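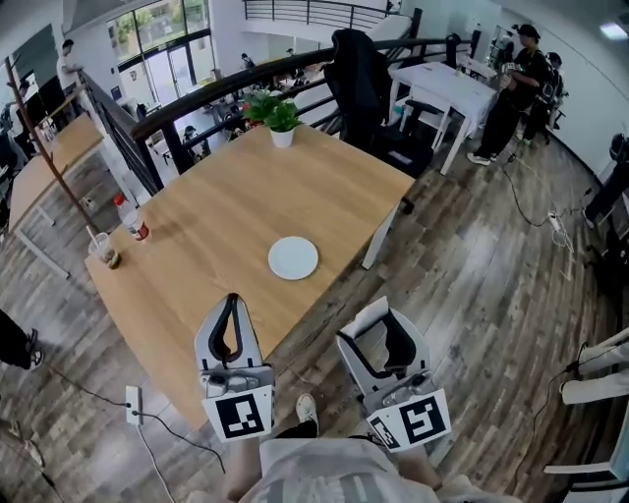 Unit 3: Setting and Clearing in Residential Dining Rooms

Plellton Institute of Community Care
Course handout, Certificate in Support Services

3.1 Scope of this unit

This unit covers the organisation of meal service in small residential settings. Students are expected to have completed the Unit 2 readings on food safety and to bring their annotated copy of the Inskip case study to the tutorial.

3.2 Terms used

"Cover" refers to one place at table, including the plate, cutlery and drinking vessel assigned to it. "Turn" refers to the interval between the departure of one resident and the seating of the next. A table holding a used cup, a bottle or any other item from an earlier sitting is recorded as uncleared, even where a plate is already in position.

3.3 The Tustport model

The Tustport residence serves 50 residents in two sittings. Before its dining program was revised, staff laid all covers at once and cleared at the end of the meal. Residents in the second sitting frequently waited 12 minutes or longer for a place. Under the revised model, each staff member is responsible for seven covers and clears each one as it is vacated.

Wubit Tsegaye, who supervised the revision, notes in her report that the change required no additional staff. It did require a second trolley and a new position for the scrapings bin, which had formerly been kept in the corridor.

3.4 Table ornaments

Plants and other centrepieces are permitted if they do not obstruct the line of sight between seated residents. Pots are to be lifted when the table is wiped. Scented flowers are not to be used in dining areas.

3.5 Assessment

Students will submit a written plan for one sitting, including a floor sketch and a staff roster. Plans are due in June. Requests for an extension must be made in writing to the unit coordinator, Stuart Goodall, before the due date.

Plellton Institute of Community Care | Enquiries: Student Centre, Jovden Building | Copyright, all rights reserved | Back to top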